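Workshop Tips for the Packing Project

Skirnanden Robotics Club, household tasks team. April 27, 2026

Every January somebody joins the club convinced that a gripper can tidy a bedroom by spring. I've helped out with the team long enough to doubt it, and our log has 1348 attempts in it that mostly back me up. Still, the students like the project and the Cukbridge meet has a household round, so we may as well do it properly. A few things that have saved us time, and a couple that people swear by and I don't.

Finger pads. Wipe them with a damp cloth before you start and let them dry. Skip the dish soap. One of last year's teams was sure it gave better grip, and all I ever saw was a film on the pads.

Stiff joints. A drop of light oil on the pivot, then work it open and shut by hand. Don't spray anything. Sprayed oil gets on the pads, and then you're back at the first tip with a rag in your hand.

Tape marks. Masking tape on the table for start positions is fine for a beginner. I'd take it up after the first week. Ngozi Okafor ran 73 tries with the tape down and was very pleased with them, then pulled it up and had to start over. She tells this story herself, so I don't feel bad repeating it.

Liquids. Practice with water in the bottles, never cleaner. Tighten the cap yourself even if the last person says they did.

Soft things. Shirts, tissue packs, stuffed toys. Everybody assumes these are easy since they can't break. Leave them until you can pick up a box on purpose. 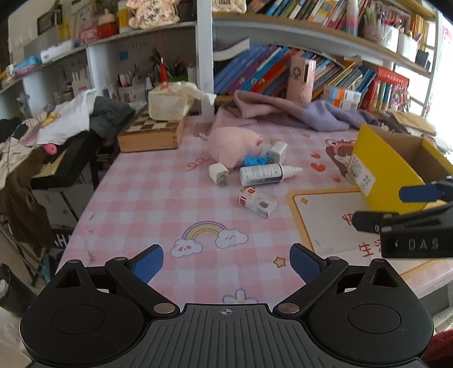

Packing order is where I get the most arguments. The Fashola handout says biggest item first, always, and I think that's a rule written at a bare desk. Look at what has to be dealt with on a normal table: a fluffy pink pig, a crumpled blue packet, a spray-type bottle lying on its side, small cartons, and one open yellow box off to the right. I'd try the cartons first, as they have flat sides to close on, and leave the pig for last. It can be squashed in at the top if there's room. The bottle I would practice separately, lying down, with the nozzle end switched every few tries.

Patterned tablecloths. Some people want them banned. I say keep them, creases and all, but pull the cloth flat at the edge where you're working. A fingertip can snag on a fold.

Storage. Keep the grippers in a lidded tub with the fingers open. The Itex cases are nice if you have money to burn. We don't.

Write down the misses too, please. Entry 622 just says "good."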